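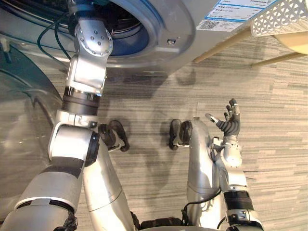
Households in Plimorham will pay more for water from next month after the town council approved the first rate change in six years.

The new rates add $4.15 to the average monthly bill, according to figures released with the council's January 2019 agenda. Homes that use very little water will see a smaller increase, and the 178 households on the reduced rate for low incomes will see none.

The money will go toward replacing the main under Flondska Street, which was laid in the 1950s and has broken four times since the spring before last. The worst of those breaks, in September, left 319 homes without water for most of two days and closed the elementary school.

Murray Henare, the town's utilities manager, told the council that repairs to the old pipe now cost more each year than the payments on a new one would.

"We have patched it as far as it can be patched," Henare said. "The last crew had trouble finding a sound length of pipe to clamp onto."

The council voted 5 to 2 in favor. Both members who voted against said they supported the new main but wanted the cost spread over a longer period.

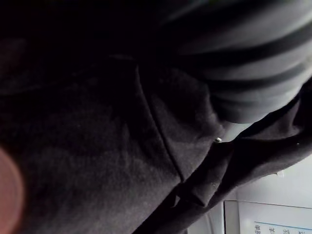
Residents spoke for close to an hour before the vote. Several asked why businesses on the north side, which draw from the same line, would see a smaller percentage increase than homes. Henare said commercial customers already pay a higher base charge and that the gap between the two would narrow in the second year.

Sverre Åberg, who lives on the Kumus Road side of town, said his family had cut its use by a third since the September break and would still be paying more than before.

"We run the washer twice a week now and only when it's full," he said. "I don't know what else there is to cut."

The council agreed to look at a credit for homes that lower their use over a full year. A report on that is due before the summer recess.

Laundry takes up a large part of the water used indoors in most homes, along with toilets and showers. 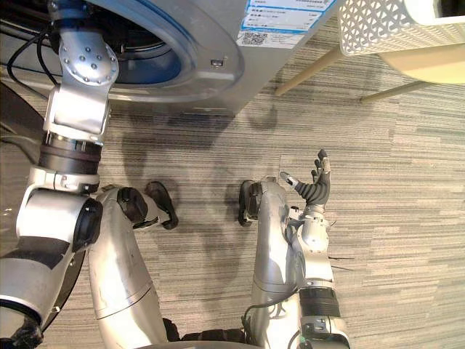

A front-loading washing machine with a silver body.

Work on the main is due to start at the Pangilinan Bridge end of Flondska Street and move west. The town plans to replace more than 900 yards of pipe in the first stage. Parking will be restricted on one side of the street while crews are working, and notices will go to the 507 addresses along the route.

Customers with questions about the new rates can call the utilities office or stop at the front counter in town hall during business hours.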